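Who Moved the Deadline? Scope Creep in Two Class Projects
Project report by Anqi Fu, 14 January 2012
Advisor: Esperanza Mahmoud

My report follows Nastham and Pilier, two term projects that began with one-page plans and ended with plans I had to staple twice. I read all 292 change requests. Eleven were titled "small tweak."
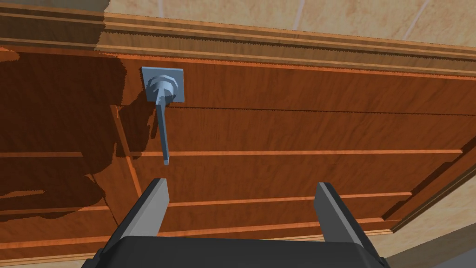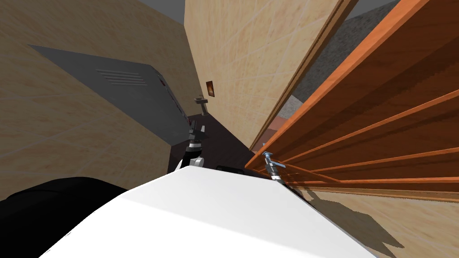
Computer renderings, both of them.

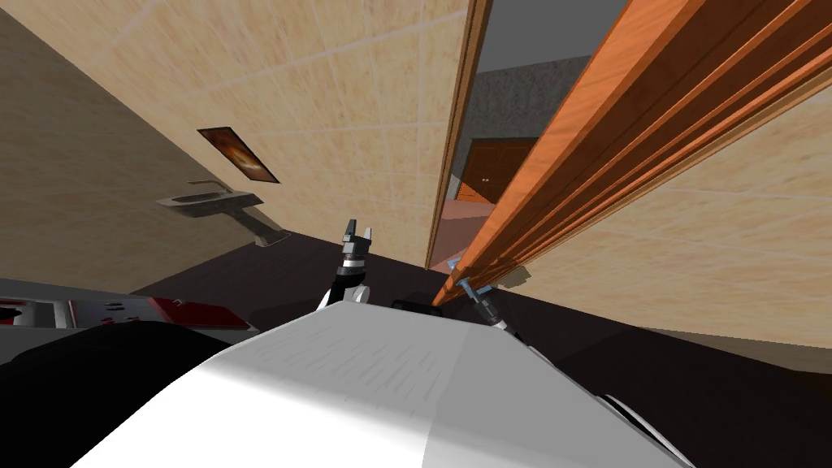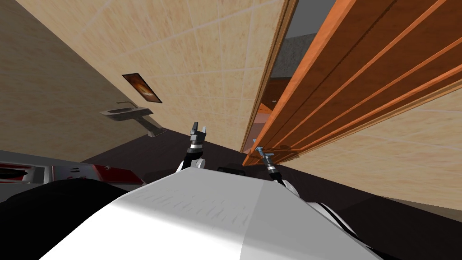
Why did Nastham finish late when Pilier, with more changes, did not?

Pilier's team priced every change in hours before anyone voted on it, and a surprising number of great ideas died on hearing the price. Nastham's team accepted changes by email, usually with a smiley, and left the schedule alone. By March the plan still promised delivery in 22 days, as it had the month before.

The logs show 1,077 hours of work on Nastham, a good part of it spent redoing finished tasks. I asked the team who had approved this. They sent me a chart with 2 boxes on it, each pointing at the other.

My recommendation is one named person who can say no, and a form dull enough that people think twice before filling it out. The form is in Appendix B. It was supposed to be one page.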